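We use cookies to remember your preferences and to count visits. Accept / Manage settings

What I Saw at the Open Day
By Emese Pap
November 2018

I went to the Carndale open day expecting to be bored, I will admit that up front. My nephew had talked me into it, and I had packed a thermos and a paperback for the slow parts. The paperback stayed in my bag.

Carndale builds walking and rolling machines that carry a camera over ground nobody would bother to pave, and the team had laid on a full afternoon for the neighbors. There were nearly 300 of us, which is a good turnout for Bruddale on a gray day, and there was soup. Kwame Agbenyega gave the welcome and kept it short, bless him, and then he did something I wish more people in his line of work would do. He told us what the machine was bad at. It gets confused by tall weeds. It doesn't care for glare. Of 196 practice runs since February, he said, 4 had ended with somebody walking out to fetch it.

I liked him enormously for that. I have sat through a good many demonstrations in my life, from vacuum cleaners on up, and the polish always makes me suspicious. Show me a floor as smooth as glass and I will believe your robot can cross a floor as smooth as glass. Most of us live somewhere bumpier.

So my plea to anybody planning one of these days is to take the thing outdoors and let people see what it sees. Carndale put the robot's own view up on a big screen in the tent, and I stood there far longer than I meant to, with my soup going cold. It is a humble sort of view, mostly stones and weeds and an enormous amount of sky.
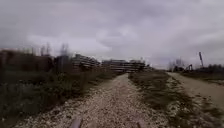 Gifty Ofori, who looks after the software, let the children ask anything they wanted, and they asked better questions than we did. One little girl wanted to know whether it could tell a path from a place that only looked like a path. Gifty said that was the whole job, more or less, and that some mornings she wasn't sure herself - and the grown-ups laughed, but the girl nodded very seriously and wrote it down.

I would like the town to have more afternoons like that one. If these machines are going to be out on our back lanes, I want to have met them first, along with the people who have to go and fetch them.

Recent items
Drarnby bridge repairs: what to expect
Ankrah bakery moves to larger premises
Letters: Cormac Sheehan on the bus timetable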